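Home News Local Housing Business Sport Contact

Grelbridge rooms to have wall corners checked

Inspection of interior wall corners begins this month at Chmielewska House, the former school annex in Grelbridge that is being converted to rented workrooms. The work covers 17 rooms on two floors, with a combined floor area of 1,956 square feet. It is expected to take five weeks.

The building's owner, Flultell, ordered the check after a survey of the upper floor in October. The survey recorded hairline cracks at the joints between outer walls and partitions in several rooms. None was judged to be structural. The report put them down to the partitions, which were added after the outer walls and move at a different rate as the heating goes on and off.

Each corner will be measured for square at three heights, and a moisture reading will be taken on both walls. Where the joint has opened, the old filler will be raked out, the gap taped and the surface skimmed. Corners that have stayed closed will be left alone and marked on the floor plan. Ceiling joints are not part of the contract.
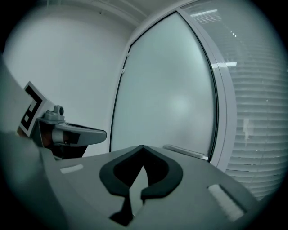 A room corner with plain wall.

Norbert Kuruc, who manages the building for Flultell, said the order of work had been set by room use. "The rooms on the north side go first. They have the longest partitions, and two of them are due to be let before the others," he said. "We are not moving any walls. The layout stays as it was approved."

Giso, the contractor, will use a flexible filler at the joints and a standard finishing plaster over the tape. Veronika Hofstetter, the firm's site supervisor, said drying time would decide the pace. "A skimmed corner needs to be left overnight at least, longer if the room is cold," she said. "If the readings come back high we stop there and look for the source before anything gets closed up."

Heating will be held at a steady setting while the work is under way. Tenants on the lower floor have been asked to keep furniture at least two feet from the corners and to take down shelves fixed next to the joints. Rooms will be out of use for one day at a time - two where both ends of a partition need filling. Sanding will stop at 4 p.m. each day.

Around 95 corners are on the list, including those in the stairwell and the two storerooms. The marked-up floor plan will be kept at the front desk, where tenants can look up the dates for their own room. Painting is to be let as a separate contract.

Share 12 Comments 3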